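Ticket 1785: Handover from right arm to left arm stalls during visitor demonstration
Status: Open, waiting on customer
Raised by: Siham Bataineh, Bisgaard
Assigned to: Fatos Nikolovski, Nilleo support
Opened: May 5, 2021

Message from Siham Bataineh

Hello Fatos, and thank you again for being so patient with us on the phone in January when we were first getting the pair of arms set up. I'm afraid I am back with another puzzle, and I'll try to put everything in one place this time so that you don't have to keep coming back to me for details.

We had the visitors from Dondden in this morning, a very friendly group, and they had asked specially to see the earbud case routine. You'll remember the one — a charging case is passed between the two grippers over the red tray, with the yellow bin behind holding the other cases. It had been going beautifully in rehearsal and I had rather talked it up over coffee, which I suppose was asking for it.

The first few passes went well. Then the right arm carried a case to the meeting point and the left arm came in with its fingers open, and there it stayed, just short of the case.

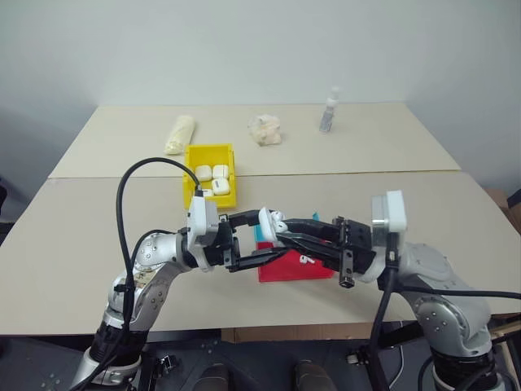

I let it sit while I chatted to the visitors about the weather and the parking, and after a good while the screen gave me "handover wait, code 69". I pressed resume and it completed the pass as though nothing had happened, and everybody clapped, bless them. Two passes later it did the same again. Resume worked that time too, but the third time it went back to the home position and I had to start the routine from the top.

What I have tried so far:

Restarted the Flerko controller and waited for both arms to report ready. Same stall on the second pass afterwards.
Checked the cable plugs at both wrist modules by hand. They felt firm to me.
Ran the left arm through the pass with nothing to take hold of. It went all the way in and closed happily.
Turned the speed down by half. The stall still came, only more slowly!

I haven't touched the grip settings, as I remember you telling me quite firmly not to.

Reply from Fatos Nikolovski

Hello Siham, lovely to hear from you, and please don't worry about the length, it saves me a great deal of guessing. I'm glad the Dondden people were kind about it.

Code 69 means that the receiving arm has reached its waiting point and is asking the wrist camera on the giving side whether the case is being held properly. If it doesn't get a confident yes, it waits. The wait limit on your installation is 500 seconds, far too long for a demonstration, and I'm sorry we left it like that. Please set it to 5 under Handover, Timing, and you will at least be spared the small talk.

As for the cause, my first thought is the lighting. A glossy white case can throw back a bright streak, and the camera then has trouble finding the edges. Could you send me a wrist view with a case in the fingers, with the room lights just as they were for the visit?

Message from Siham Bataineh

I've changed the wait to 5, thank you, that was easy enough even for me. The wrist view is attached, with the overhead lights as they were this morning.
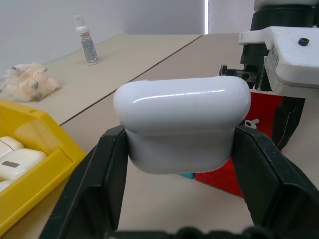
Attachment 2: wrist view, case held upright in the fingers, highlight along the top of the lid.

I do see what you mean about the streak, now that I know to look for one. Would turning off one row of lights be enough, or is it better to do something in the settings? We have a second group coming and I would so like them to see it run straight through.

Reply from Fatos Nikolovski

That is a very helpful view, thank you. The highlight runs right across the curve of the lid, and the lid is where the check looks first. I would begin with the lights. Switch off the row nearest the arms, run ten passes and note any code 69. If it still stalls, go to Handover, Grip check and move the check area down to the lower body of the case, where the white is softer. You have my full permission to touch that one — just save a copy of the old settings before you do.

Please send me the controller log with the results, whichever way it goes, and I'll keep the ticket open until I have heard from you.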